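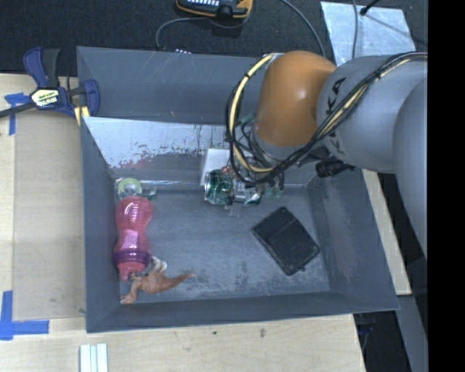 Equipment planning meeting, November 21, 2018
Bidton workshop, upstairs room

There: Mehwish Janjua (chair), Réka Kun, Nicanor Zepeda, Soledad Magaña, and me, Yolotzin Figueroa, on notes again. My typing is slow today so shout if I've got you wrong.

1. Last minutes
Agreed, apart from Nicanor's name, which I'd managed to spell two ways. Sorry Nicanor!

2. Bins for the picking cell
Réka would like new ones. The floor of the front bin is all scratches and cloudy patches, and the far wall is scraped shiny at one end. She's had a price from Dustell for a set, 44 pounds a bin, and we went round for quite a while on whether we need the sloping sides (Soledad likes them, Mehwish isn't fussed). I said I'd rather keep the same shape so we don't have to redo the tape on the table. Agreed to buy four and keep the old pair as spares.

3. Gripper
This took up most of the meeting. Nicanor wants 2000 set aside for a second gripper so that we're not stuck when the first is off for repair. Mehwish thinks that's a lot to have sitting on a shelf and asked whether Shehata would do a loan instead. No one knew. Nicanor will ring them and we'll come back to it - I've pencilled the money in for now, with a question mark.

4. Cables
Soledad wants a proper sleeve for the bundle on the arm. At the moment it's small black ties, and it loops round the orange joint. Zulla do one for nearly 70. Passed without a fuss, and she can order it this week.

5. Things to pick up
I asked for 50 a month for odds and ends to go in the bin. Bottles, cases, toy dinosaurs, that sort of thing. Réka said charity shops first, please, and keep the receipts. Fine by me, I like a rummage.

6. Anything else
Clamps: Réka asked if we could get a couple more. Mehwish said put them on the Dustell order.

To do
Réka - bins and clamps
Nicanor - ring Shehata about a loan
Soledad - cable sleeve
Me - tidy up the budget sheet and send it round

Next meeting once Nicanor has heard back.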